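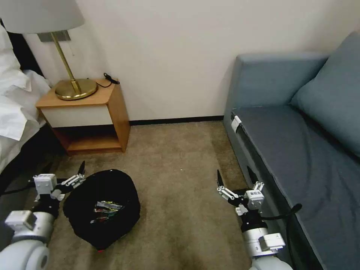

Osian says a bedroom with a sofa in it is just a living room that gave up, and I should pick one or the other. He wrote that under my post about the move and then added that he'd kill for a nightstand with a drawer, so I'm not taking it too hard!

Tuesday, late. I meant to do the whole room today and got as far as the corner between the bed and the sofa. The sheets are still a heap (white linens, what was I thinking, they look slept in five minutes after I make the bed). But I did wipe down the nightstand, and I love that little honey-colored top all over again. The lamp's brass base came up nice and shiny too. There's a black cable coiled up beside it and I have no idea what it goes to. I tried it in two things and gave up. It can stay there until I miss something.

The wrappers are all in the black bag on the floor now, silver and red and yellow and green, and it looks like the morning after a birthday party. I could take it out tonight. I won't.

Then there's the carpet. I went over the worn patches with the stuff from Staveton, 13 dollars a bottle, and the stains are fainter, I think? Or I've stared at them so long I can't tell. Hryhorii wants 50 for the loan of his carpet machine for a weekend, which is cheeky, but I'll probably cave by November.

Sat on the sofa afterward with my back against the big cushion and ate toast. Blue-gray was the right call, whatever Osian thinks. Tomorrow the sheets, and the drawer if I'm feeling brave.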